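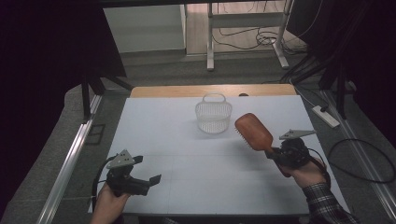 4. Recording your first pick-and-place

Set out one basket and one object. Hairbrushes are good: long handle, awkward head, no feelings.

4.1 Start the Jivix logger and wait for both channels, left and right, to show green. If only one does, reseat its cable and start again.

4.2 Hold both grippers over the board with the fingers open. Stay still for 3 seconds.

4.3 Close the right gripper on the brush handle. Squeeze until it stops swinging, then stop squeezing.

4.4 Carry the brush to the basket at the speed of a person who is not being recorded. This takes practice.

4.5 Lower it in, open the fingers, back away, press Save.

Note: The left gripper may steady the basket. Leave the channel on even if that hand does nothing – the Trerkia trainer wants 2 streams and sulks without them.

Caution: Keep cables outside the rails. A loop under your elbow will find the basket before you do.

Caution: Do not tighten the top plates while logging. The file will save happily and be useless.

Plan on 31 good takes before training. Our first set at the Stonley workshop had 242, most of them bad. See section 5, Deleting takes.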